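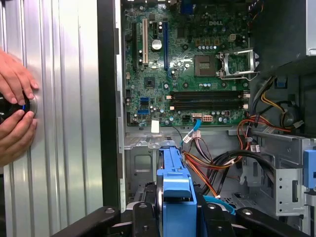
Inside a Dell desktop tower, with the processor socket empty.

Home Computer Lending Program: changes for the coming year
Posted in April by Omolara Chukwu, Lorinwood Office of Public Access

1/ The Lorinwood Office of Public Access has completed its yearly review of the Home Computer Lending Program. This thread outlines the main findings and the changes residents can expect.

2/ The program served 437 households over the past year. Most borrowers were adults applying for work, followed by students in evening classes and residents managing health or benefit accounts online.

3/ Demand was uneven. Requests from the Hotholm neighborhood were met within the posted wait time. Requests from Kotian were not, and borrowers there often waited until a machine came back from another loan.

4/ The standard loan period has been six months. Many borrowers told us this ended in the middle of a course or a job search. New loans will run for nine months, with one renewal allowed if no one in the same neighborhood is waiting.

5/ Donated desktops remain the main source of supply. We accept complete or partial towers. Please remove or erase any drive before drop-off. If you cannot, tell the staff member at the desk and sign the data release form. 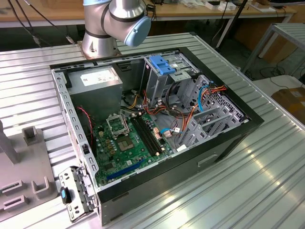
Desktop tower, side panel removed.

6/ Monitors and keyboards are now accepted at the Hotholm branch only. Printers are no longer accepted at any location. The county recycling yard will take them, and a list of its hours is posted at each branch.
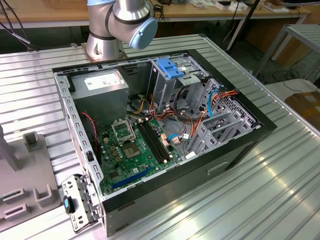

7/ Home internet service is not part of the loan. Residents told us this is often the larger expense. Staff at both branches can help with applications for reduced-price service, and no appointment is needed.

8/ Late returns will no longer carry a daily fee. A borrower with an overdue machine will be unable to renew or place a new request until it is returned. Fees already on an account will be cleared by the end of the month.

9/ Requests may be made in person, by phone, or through the Flirutico account page. Residents who do not use email may ask for notices by regular mail. Please allow extra time for these to arrive.

10/ The budget for replacement parts and printed guides was about $3,000. The request for next year is unchanged. The full report is available at the front desk of each branch, in large print on request.

Comments (3)

dmr_kotian: Will the nine months apply to loans that are already out? Mine is due in a few weeks.

Lorinwood Office of Public Access: Current loans keep their original due date, but the new renewal terms apply. Please call before your loan ends.

P. in Hotholm: Glad to see the late fees go. Is the printed guide coming back in Spanish?

Lorinwood Office of Public Access | Contact us | Copyright Lorinwood Office of Public Access | Back to top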